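Category: Home & Garden > Kitchen and Bath > Hard Water

Rental faucet, scale keeps coming back

aldo_s
Bresberg water is hard. I want the chrome clean before April. Two ways I've tried:

1. Vinegar on a rag, left for an hour. Two-handle faucet, chrome drain cover in front of it.

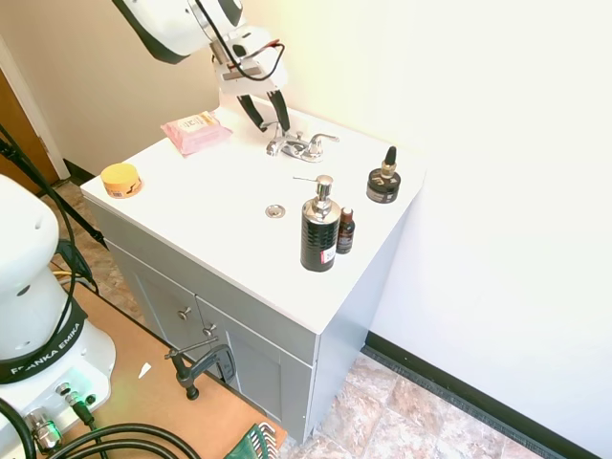
2. Citric acid powder in warm water. Less smell. I move the wipes out of the way first.
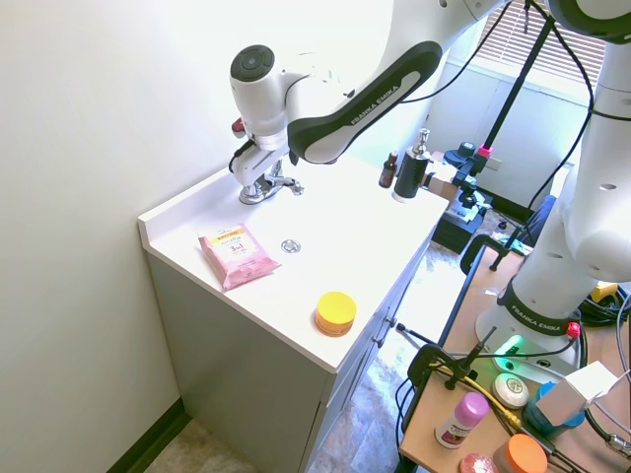

Which one is safer for the finish?

Remo Villa
Citric. Vinegar took the shine off mine in Messina. For the bowl, plain dish soap is enough on white.

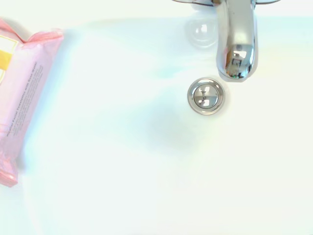 Setsuko Kuroda
Disagree. An hour is the problem. Ten minutes of vinegar, then rinse, and nothing happens to chrome.

aldo_s
I'll do ten minutes. The soap pump with the silver top gets the same treatment. 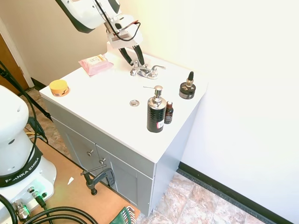 Guido Amato
Neither one lasts. Get a softener. I paid 1489 for a Markow and stopped scrubbing.

Remo Villa
He rents, Guido.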